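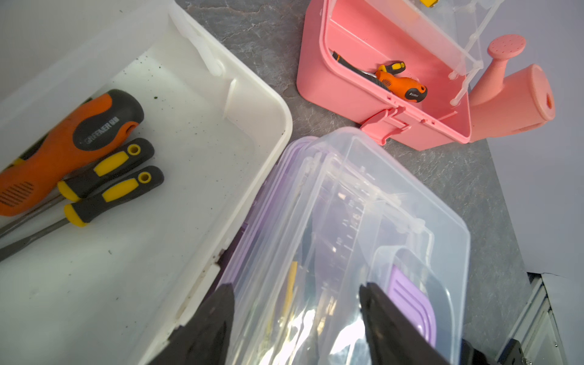
Call for participants: small repairs in rented homes

Fodum is a study of how people who rent their home take care of the small things that break in it. We look for tenants in Sturkley and in the villages near it who want to keep a repair diary in late summer. You do not have to be good at repairs. If you always call the landlord, or if you live with the dripping tap for a year, your diary has the same value for us.

What the study is about

Most research about repair looks at owners of houses, or at people who enjoy the work and do it as a hobby. Tenants are in a different position. They often do not know if they are allowed to drill a hole, who must pay for a new door handle, or if they will get the deposit back after they have painted a wall. Some of them buy tools, some borrow from a neighbour, and some wait until they move out.

In the first part of the study we sent a short questionnaire to 3100 addresses and received 207 answers. They told us which things break, but they told us very little about what happens between the moment when somebody notices the fault and the moment when it is solved or forgotten. For this reason we now continue with diaries.

Who can take part

You can take part if you are 18 or older, you rent a flat, a house or a room, and you plan to stay in the same home until the end of the diary period. Shared homes are welcome. In this case one person writes the diary, but the others must know about it and agree to it. We also accept people who rent from family, if there is some kind of agreement about money, also an unwritten one.

We cannot accept people who work for a housing company or who let out a home themselves.

What you will do

The diary starts in the first days of August and runs for 6 weeks. You write in it when something breaks, when you repair or try to repair something, and when you talk with another person about a repair. A few sentences are enough each time. It can be on paper, or you can write by e-mail, as you prefer. If a week passes and nothing has happened, please write this as well.

There are also 2 conversations with a researcher, one before the diary and one after it. Each takes less than an hour. The first can be by telephone. For the second we would like to visit you at home and see the place where you keep your tools and spare parts, whether it is a whole cupboard or one kitchen drawer. Please do not buy anything or tidy up for the visit.

We do not give advice on repairs, and we cannot help in a conflict with a landlord. Please do not do electrical or gas work because of the diary. If something in your home is dangerous, report it in the usual way first and write to us later.

What you get

You receive a gift card after the second conversation, and bus tickets are paid if you prefer to meet at our office and not at home. If you stop before the end you still get half of the card. You will also receive the report in print when it is ready, if you leave us a postal address.

Your data

Your landlord will not be told that you take part. We change all names of persons and streets before anybody outside the project reads the text. The diaries are kept at Fluten, the small research office that runs Fodum, and the paper ones are returned to you if you ask for this. You can leave the study at any time without giving a reason, and you can ask us to delete what you have written up to the day when the report goes to print.

Languages

The conversations can be in English, German or Polish. The diary can be in any language in which you feel comfortable. We have money for translation, so please do not write in English only to be polite.

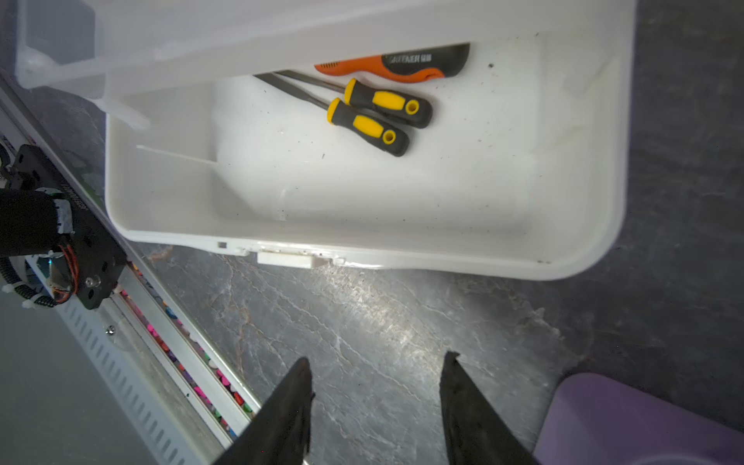
Marit Oh

I am responsible for the diaries at Fluten, and your message will come to me. Please write a short e-mail or a letter with the following:

your name and how we can reach you
what kind of home you rent, and for how long you have lived there
how many people live in it
the last thing that broke, and what you did about it

The last point can be one line. It is not a test, it only helps us to find a mixed group. We would be especially glad to hear from people who moved in less than a year ago, and from people in furnished rooms, as we had few answers from both in the questionnaire.

Messages should arrive by June 21, 2025. Everybody who writes will get an answer, also those for whom we do not have a place this time. If you have a question before you decide, you are welcome to call the office in the mornings and ask for me.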